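The planner had returned the same answer 200 times by the time Marin Hoxha stopped reading the logs and went to find Dehua Qin.

"It says the grasp is feasible," she said.

"Then it's feasible."

"It says so before the depth map arrives."

Dehua pulled the config up. The Luduvetti stack had come over from the Ustmont office in September with its timeouts intact, and the timeouts had been written for boxes. Boxes don't move while you think about them. The perception node published at 30 hertz, the planner consumed whatever was newest, and if nothing was newest it consumed the last thing it had believed.

"Stale by how much?" Marin asked.

"Two frames. Three, if the segmenter is busy."

"It's always busy."
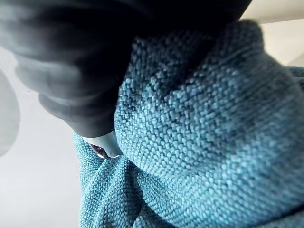 The segmenter had been Galbraith's, before Galbraith went to Braninmont and left a README four lines long. It split the world into instances and gave each one a confidence, and it did this well for anything with an outline. Cloth had an outline only until it was touched. Marin stepped through the recording to the moment of contact, the pale band at the fingertip down in the teal weave and the folds running out from it, and watched the mask break into pieces. One label became eleven. The planner, asked which of the eleven it was holding, picked the largest, and the largest was the hump on the far side of the finger.

"It's tracking a fold," she said.

"A fold is a reasonable thing to track."

"It gave the fold an ID, Dehua. It's planning a trajectory for it."

He read the line twice. Then he opened the merge function, which had one caller and a comment saying TEMPORARY, signed G., Jun 24, 2018.

They argued over the fix until the building's ventilation shut down for the night. Dehua wanted to freeze the mask at contact and trust the joint encoders after that. Marin wanted the masks merged on every update, with a penalty for splitting -- slower, but it would notice if the cloth slid out. He said she was paying for information she would never use. She said he had once told her the same thing about timestamps.

In the end they put both behind a flag and ran hers first.

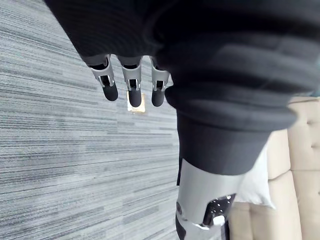

The hand over the carpet, sofa side.

"What's it waiting for?" Dehua asked.

Marin had the state machine open on the other monitor. HOLD, it said. HOLD, HOLD. The newest depth map was one frame old and the planner had declined to use it.

"For a better one," she said.

He leaned over and scrolled up to see who had set the threshold.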